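Singers and String Players Wanted - Ramholm Choral Society

Print | E-mail

The Ramholm Choral Society is looking for singers in all voice parts, and for a small number of string players, for its fall season. 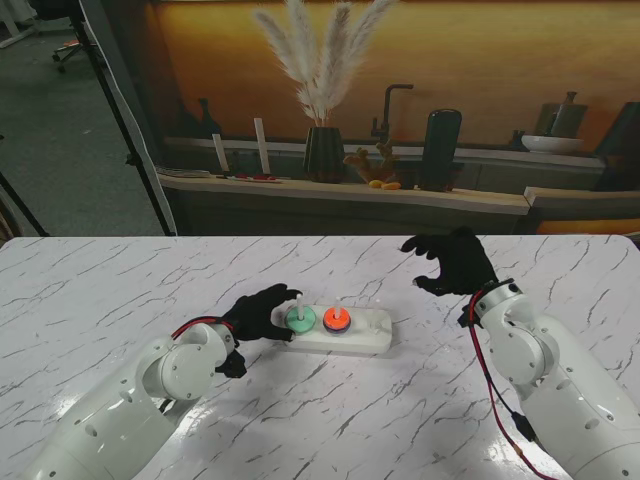
We are an amateur choir of more than 30 voices. The season has two programs. The first is a setting of the evening psalms by the Pelow composer Talpur, for choir and strings, sung in English. The second is a shorter evening of part songs and carols, mostly unaccompanied.

Who we need

Tenors and basses most of all. We also have room for altos and a few sopranos. You should be able to hold your own line with another part singing next to you. Sight-reading helps, but plenty of our members learn by ear and from practice tracks, which we send out with the scores.

For the strings we need 3 violins, 2 violas and a cello. The parts are of moderate difficulty - the second violin stays mostly in first position, and the cello has one exposed solo in the fourth psalm. String players come to the last five rehearsals only.

Rehearsals

Evenings, once a week, in the upper hall on Dindus Street, starting in October. Each rehearsal runs two hours with a short break. Please plan to miss no more than three over the season. The hall is up one flight of stairs and there is an elevator at the back entrance. Parking on the street is free after business hours.

Auditions

Singers do not need to prepare a solo. You will be asked to sing some scales, repeat a few short phrases and sing one verse of a hymn or folk song you know well. It takes five minutes.

String players should bring one slow piece or movement of their own choice, and will be given a page of the Talpur to read.

Cost

Members pay $30 for the season, scores included. Scores are on loan and have to come back unmarked, or marked in pencil only. Students pay nothing. String players are not charged and receive a small travel payment.

How to apply

Write to the society by 29th September with your name, your voice part or instrument, and a line or two on where you have sung or played before. If you are not sure of your voice part, say so and we will work it out at the audition. Audition times are sent by return e-mail.

Print | E-mail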